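Walking guides wanted - late summer and fall season

Posted 26 Jul 2021

Trinanik Walks is hiring part-time guides. Small outfit, short-staffed, need people quick. We run neighborhood history walks, mostly on foot (two routes use the tram for one stop, you get a pass). Groups are small, max is written on your sheet, please don't let extras tag along.

If you applied in June and never heard from us, apply again. Mailbox got full and we lost a bunch. Sorry.

What you'd be doing

Leading one or two walks a day, each a bit over two hours with a sit-down in the middle. Checking names off the list. Telling the stories, answering questions, getting everybody back to the start or at least to a bathroom. Some walks end at Gulyás for soup, you eat free, guests pay their own.

You'd also fill out a short note after each walk. Who showed, who left early, anything that went wrong, what people asked that you couldn't answer. Two lines is fine. We do read them.

Routes open right now:

Graruvberg Old Blocks - weekday mornings
Shopfronts and Banks - weekday afternoons, some Saturdays
Evening Lamps - Fri and Sat only, pays extra
School groups - starts when school does, background check needed

What the walking is like

Stone paving and street corners, mostly. Wear real shoes.
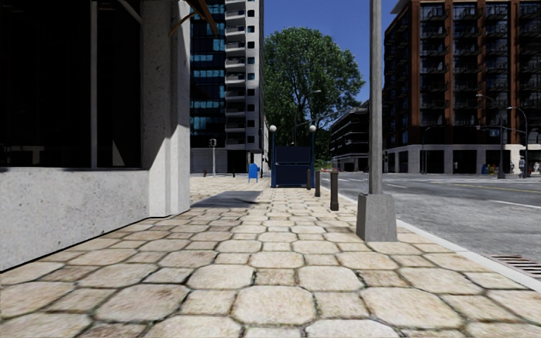
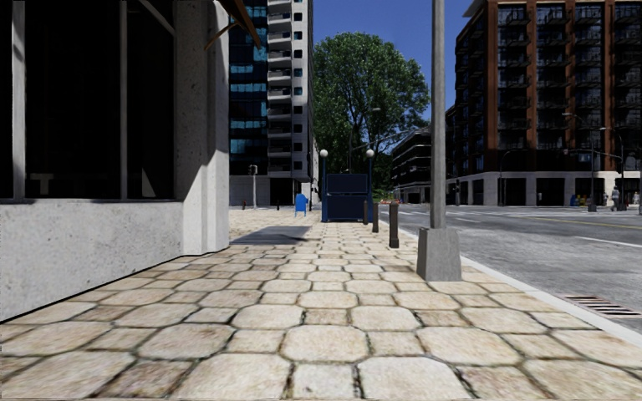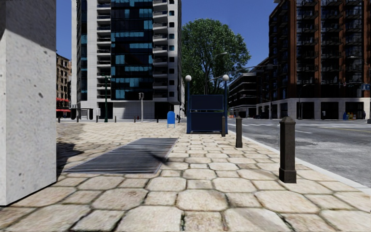
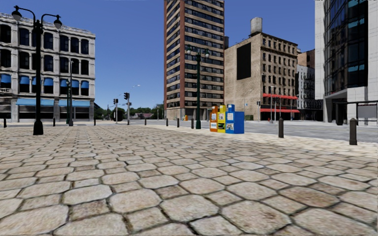 Pay and hours

$54 per walk, $268 for a full five-walk week. Yes we know that's two bucks short of the math, payroll does it that way and there's a bonus at the end of the season that more than covers it. Ask Ankica if you want it explained. Tips are yours, all of them. Paid every other Friday.

Training is paid too, $126 flat for the three sessions. You follow along on two walks and lead one with somebody from the office tagging behind. After that you're on the schedule.

Minimum is two walks a week. Tell us your days up front and try to stick to them. Swaps OK if you find your own cover and text the office before 7 the night before, not the morning of. Rain does not cancel. Lightning does, and you get half pay if you already showed up.

Who we want

Somebody who can talk to strangers without reading off a card. Loud enough voice for outdoors, we don't use headsets. Good with older guests, who are a lot of our regulars and who often know more than the script does. Let them talk a little, then move along.

No history degree needed. You get the route binder (51 pages, a lot of it is maps) and we expect you to know it by your solo walk. If you find a mistake in it tell us, there are some.

A second language is a plus. Hungarian, Cantonese and German get asked for the most. If you can do a whole walk in one of those say so in the first line, we'll call you first.

Must be 18 or older, able to work legally, and OK with being on your feet all morning. If you need a slower pace or a route with no stairs talk to us, Old Blocks has none and we can set that up.

Not a fit if you need full time or fixed hours. It's seasonal, runs til the middle of November, and some weeks are thin.

How to apply

Email the office with:
your name and phone
days you're free
which routes you like
any language besides English
a short story about a street you know well, half a page tops. Doesn't have to be here. This is the part we read first so please dont skip it

No resume needed but send one if you have it. No cover letters.

Tsz-kin Su does the first phone calls, usually evenings, ten minutes or so. Then you come in and meet Ankica Nedeljković, who runs the schedule and will take you around the block and ask you to tell her something about it. Wear the shoes.

Office is upstairs from the Dusis print shop, side door, buzzer sticks so push it hard. Open 9 to 3, closed for lunch whenever lunch happens.

We fill spots as people come in, no set deadline. School groups stays open longest becuase of the background check. If the listing is still up we're still looking.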